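Andreadis Key Sets
README and data card, version 3
Last change: March 1, 2024

This folder contains a table of key sets and the rules we used to write it. A key set is everything that stays together when you lift it by one ring: the keys, the rings and the coloured tags. The table was made for people who have to put a large number of keys in order and would like to compare their way of working with ours.
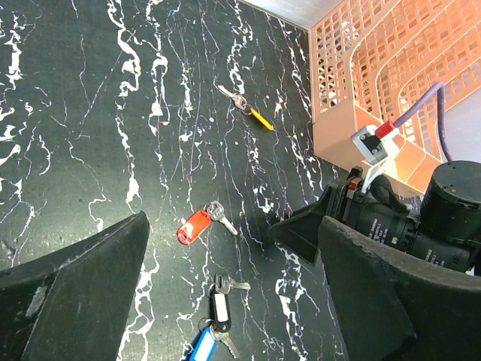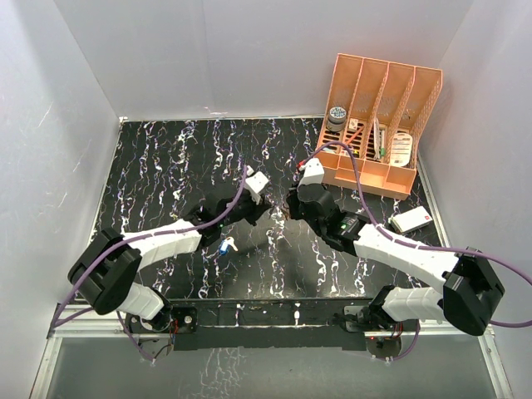
The first question in such work is always what counts as one set. In the beginning we wrote one row for each tag, and this gave bad results, as two tags can hang together on linked rings and then the same bundle appeared two times in the table. Now we write one row for each bundle. The first picture has both cases on the same black marble pattern: the yellow tag and the red tag have a single silver key each, but the black tag and the blue tag lie together in one cluster with their keys. By our rule the cluster is one row, and its tag field reads "black;blue". The order of colours inside the field is alphabetical and has no other meaning.

Contents

keysets.csv: the main table, 1508 rows, one row per key set
tags.csv: the list of permitted colour words
changes.txt: what was corrected between the versions

All files are in UTF-8 with a comma between fields. Where a field holds more than one value, the values are separated by a semicolon without a space.

Fields in keysets.csv

set_id: a number, never used again after a row is removed
tag: the colour word or words
window: "yes", "no" or "unsure", for a label window or a paper insert on the tag
keys: the number of keys in the set
place: the basket or hook where the set was put at the end
remark: free text, often empty

Colour words

Please use only the words in tags.csv. We had long discussions about orange and salmon, and in the end there is only "orange". It applies to baskets also. A tag which is faded gets the colour it had when new, if this can be seen on the side under the ring. If it cannot be seen, write the colour as it looks now and put "faded" in the remark.

Tags and labels

Long narrow tags and wide oval tags are not separated in the table. In version 1 we had a field for the shape, but two persons gave the same tag a different shape so often that we took it out. The window field was more reliable. "Unsure" is for tags which lie with the face down or under another tag and were not turned over before the row was written. An empty window still counts as "yes".

What is written on the label is not in the table. We removed it in February, together with the remarks that mentioned a door or a room. If you find such a remark which we have missed, please tell us the set_id only and do not copy the text into your message.

How the sets were sorted

The keys came from two offices, Vituron and Gellon, and arrived mixed. They were spread out on the table so that no set was touching another one, then written down, then put in a basket by tag colour. Sets with two colours went by the first colour in the field, so "black;blue" is in the black basket. It is a simple rule and not everybody liked it. Baskets with holes in the walls are good for dust, but a thin key can go through a hole with its blade and hold the whole set there, so look at the outside before you say that a basket is empty.

Rings were not opened. If a set had a bent ring, it stayed as it was and "ring bent" is in the remark.

Known problems

Small rings are difficult to see on a surface with white veins, and keys which lie one over another are sometimes counted as one. We checked a part of the table a second time and corrected 5 rows. The other rows were read only once.

The place field is missing for 4 rows. These sets were given back before the sorting was finished.

Grey and silver tags are both written as "grey" in version 3, but older copies of the table use both words. Do not join an old copy with a new one before you have changed this.

Use

You may use and change the files freely, also for paid work. Please name the source as "Andreadis Key Sets, Clellell" together with the version number. Corrections are welcome if they give the set_id, the old value and the new value, each on its own line.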